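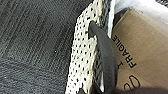 Aiguo Wei
Cell technician, returns and repacking

22 November 2020

I promised a few of you that I would finally write up the handling rules we use on the returns line, and it has only taken me most of the fall to get to it. Pour yourself something warm, because I do tend to go on (my wife says I could stretch a grocery list into two pages, and she has a point).

Some background first for anyone new to the blog. I look after a picking cell at Hirvonen, where mixed goods come back from stores and have to be sorted into totes again. Mixed is the word for it. In the same bin you can get dark ribbed cloth, a pale piece of something full of little holes, a curved gray thing like a strap or a handle, white wrinkled wrapping and a brown carton with FRAGILE printed across it. The written instructions we inherited ran to 18 pages and hardly mentioned cloth at all. They were written for boxes! So over the past couple of years I have been keeping my own list, and last spring it became the official one, which still makes me a little proud.

The first rule is to read the carton before you teach the grasp. I know how silly that sounds. But when you are busy with approach angles it's easy to treat a box as six flat sides and forget that somebody printed a word on it. In our cell anything marked FRAGILE goes down to the slow profile, full stop, and it stays slow until it has been set down and let go. We don't peek inside and decide that it's probably just socks. The marking can be at any angle, half behind something, and it counts just the same. If you can make out two letters and have a suspicion, treat it as the whole word.

Second, soft things come out before hard things, unless the hard thing is lying on top. I went back and forth on this one for ages. We used to go for the cartons first, as they are the easy picks and the numbers look nice early in the shift. Then you'd have a carton coming up with half a sweater riding along with it, and the sweater would let go somewhere over the conveyor. Nowadays we clear whatever cloth is lying free and leave the carton sitting until its edges show.

Third, and dear to my heart: no grabbing by a loop. Straps and handles look like they were made for grippers, and I understand the temptation, truly I do. The trouble is that you can't tell from one look what the other end is attached to. Our rule is that a strap may be moved aside with the fingers closed, at the slow profile, but may not be lifted by until the item it belongs to has been seen. Flastosik, who supplied our first set of fingers, had a short note on this in their paperwork and I have borrowed the wording shamelessly.

Fourth, mesh. Anything with holes is a closed-finger or wide-pad job. Thin fingertips find their way into openings, and then you are standing there in your safety shoes, with the cell locked out, picking threads off a fingertip with tweezers. Which brings me to the rule I will never bend on, so let me give it its own paragraph.

Nobody reaches into the bin with the cell live. I don't care how small the snag is. Stop, lock out, hang your tag, wait the 7 seconds for the air to bleed down on our setup, check the gauge, and only then put your hand in. Your cell will have its own number, so please look yours up and don't use mine.

On the wrist camera, we wipe the lens at the start of each shift and after every lockout. I also ask people to save a view whenever they overrule the program. We have nearly 400 of them now, sorted by what the trouble was, and they have taught new people more than my list ever has. The folder called "straps" is the fattest one, to no one's surprise.

Last of all, write the exception down the same day. We keep a spiral notebook hanging on the fence with a pen on a string, and the pen has been replaced more often than any part of the robot. Every other Thursday we read through it over coffee and see whether anything deserves to become a rule. Most of it doesn't, and that's fine. A list that grows every week is a list people stop reading.

I had meant to get to tote labels as well, and to the Poteto trays we've been trying out (I like them, the night shift doesn't), but this has gotten long enough. If your place handles straps differently, please leave me a comment. I'd especially like to hear from the folks at Skistis who wrote in after the last post about foam pads.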